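Bottles, Bath Water and Other Things I Wash at Midnight

Some housekeeping notes from the first four months with a baby, written mostly one-handed. I had firm opinions about all of this before she was born and have kept maybe two of them.

Keep one bottle brush upstairs and one down

The brush is always on the other floor. Buy two. Stand them bristles up in a jar so they drain, and throw them out when they start to look like something the cat has had a go at.

Take the bottles fully apart

Every ring, valve and little silicone disc. I skipped the disc for a week and would rather not talk about it. Hot soapy water, a rinse, then onto the rack with nothing stacked inside anything else. We have the Driltent rack, which holds 16 parts if you are patient and 15 if you are me. A clean dish towel under a regular rack does the same job and goes in the wash afterward.

Draw a line on the pitcher

If you make formula in a pitcher for the day, follow the directions on the can for how much water and how long it keeps, and mark your usual water level on the outside with a bit of tape. Ours is at 600 milliliters. At 3 a.m. I can't read the molded numbers on clear plastic, and I don't trust anyone who says they can. Water goes in first, powder second. Put another piece of tape on the lid with the time you made it, and believe the tape over your own memory.

Rinse the milk out cold

Milk on a sleeper wants cold water first, from the back of the fabric, before it goes anywhere near the hamper. Hot water sets it and then you own a yellow sleeper. Same goes for spit-up, which is milk with ambition. For the other kind of stain, scrape, rinse cold, rub in dish soap and leave it for an hour. Hanging things in the sun helps a surprising amount, when there is sun.
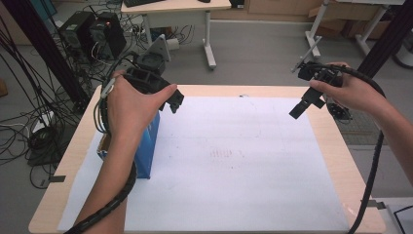 Give the socks their own bag

A zippered mesh bag, hung on the side of the hamper. Socks go in dirty, the bag gets zipped, and the whole thing goes through the washer. Before the bag I lost five socks in a month, all lefts, if baby socks have lefts. The Jorilik bag is fine — so is the one that came free with a bra in my case.

Store the next size up where you can see it

I put the three-to-six-month clothes on a high closet shelf, very neatly, and found them when she was nearly done with them. Now the next size lives in the bottom dresser drawer. On Sunday, if I remember, I hold one thing from that drawer up against her and see how scared I should be.

Fill the tub before you undress the baby

It sounds obvious. Lay out the towel, the washcloth, the diaper and the clean sleeper first, all within reach, because you can't leave her for a second once she's in. A couple of inches of water is plenty. Check it with your elbow and swish it around so there are no hot spots. The baby tub itself wants a wipe and a rinse after each use, then hang it on the shower head to drip.

Skip the special detergent if you like

I bought the Prestell baby detergent at triple the price and used it with great ceremony until it ran out. Then I switched to the plain fragrance-free stuff the rest of us use, and she has yet to file a complaint. Leave out the fabric softener, though. It makes burp cloths repel liquid, and they had one job.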